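Bisbridge packing firm moves five staff from the line to robot training

Workers at the Solberg order-packing site in Bisbridge are spending part of their shifts teaching machines to do the repetitive half of their jobs, under a program the company began in July.

Staff use hand-held grippers to carry out ordinary handling tasks while cameras record each movement. The recordings go to Gorora, the software supplier, which uses them to train the robot arms Solberg plans to install on its small-parts line.

The company recorded 1,214 usable runs in the first month and 1,388 in the second. Each run covers one task, such as picking up a box, turning it and setting it down.

"I packed for nine years and my wrists knew it," said Wenche Sundqvist, one of the five. "This is slower work. You have to think about how you pick a thing up, and then do it the same way again after lunch."

Recording takes place in an upstairs office, a few steps from the desks where other employees work at their screens. Operators wear head-mounted cameras and hold the grippers at chest height between runs.

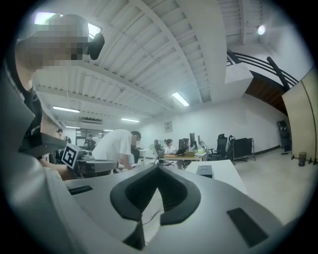 Jobs and pay

Solberg employs 300 people in Bisbridge. Site manager Mikkel Laxdal said no one will be laid off when the arms arrive, but he expects the small-parts line to need 15 fewer packers per shift. Those workers will be offered places in returns, maintenance or recording.

Pay for recording work is set at the packing rate plus a skills supplement. Eilif Berge, who represents packers at the site, said the supplement is welcome but that the promise on jobs runs only to the end of next year.

"People want it in writing for longer than that," Berge said. He has also asked for limits on how long the video is kept. Laxdal said faces are blurred before any footage leaves the building.

Talks on both points are set to resume next month. The first two arms are due on the line in the spring, and packers will work alongside them during a trial period.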